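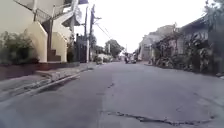
Jurnthorpe Residents Board > Streets and Sidewalks > Cracks on our roads, who repairs?

slabside_17
I live in Jurnthorpe since eight years and every year the road becomes worse. On the concrete part there is a long crack where the slabs are broken apart. On the asphalt part the cracks go out like branches of a tree. I wrote to the district office and received the number 1064, but no answer yet.

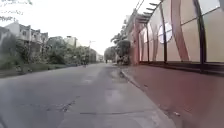 My opinion is that they should seal the cracks before the rains of July. Sealing is cheap. A new surface is expensive, and for this they will tell us to wait.

Honorato
I don't agree with sealing. Clakis did it on my street and I paid 189 as my part. After one winter the same lines opened again. If the base under the road is weak, you only put a bandage.

slabside_17
Did they clean the cracks first? With dust inside, the sealer doesn't hold.

Honorato
I was at work that day, so I cannot say.

pomeck_lane
For me the bigger question is walking. People go on foot on these streets, also with small children, and a patch that is higher than the rest is easy to trip on. Please ask for level patches in your letter.

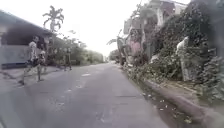
mildgravel says the sidewalk should come first, and the road can wait one more year. If the sidewalk is good, people will not need to step down.

slabside_17
Maybe, but the road carries the water. When it stays in the cracks the damage goes faster. Both should be in one request, I think.

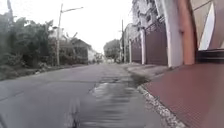
Page 2 of 8

pomeck_lane
About water I agree with slabside_17. Where the asphalt is wet in one long strip, I would ask for a leak check of the pipes before any patching.

Honorato
OK, a leak check I can support. Still no to the sealing.

slabside_17
Then I write again under the same number and put the leak check first. Can someone tell me if the office accepts e-mail, or only paper?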